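Filgate wind

The Filgate wind is a local downslope wind of the Dallier valley. It blows from the Filgate ridge toward the lower villages, mostly at night and in the early morning, and it is strongest in April. The air cools over the high ground, becomes heavy and flows down through the gap near Bitent. 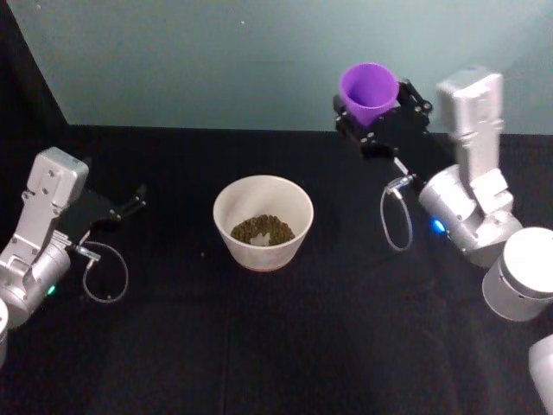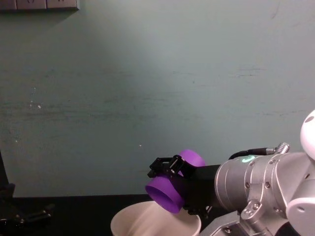
Dayana Carhuamaca objects to the word "downslope" in this sense, and writes that the strongest cases come with a pressure difference across the ridge, so that the wind should be counted as a gap wind. Later authors usually accept both causes. On calm, clear nights the cooling is enough to start a weak flow, while the strong events need a front passing to the north.

Characteristics

The wind begins suddenly, often shortly after 3 a.m., and may continue for 12 hours. At the Balaskas station, which stands at 770 meters above sea level, gusts of more than 21 meters per second have been measured. The temperature in the valley usually falls when the wind arrives, but in some spring events it rises, and the reason for this is still discussed. Above 1000 meters the wind is hardly noticed.

Clouds are rare during the wind, except for a thin bank which remains over the ridge. In the villages this bank is called "the blanket", and it is taken as a sign that the wind will last until noon.

Effects

Frost damage in the orchards below Bitent is lower on windy nights, as the moving air is mixed and cannot settle. The wind also dries the soil quickly in spring.

See also: Gap wind, Katabatic wind, Climate of the Dallier valley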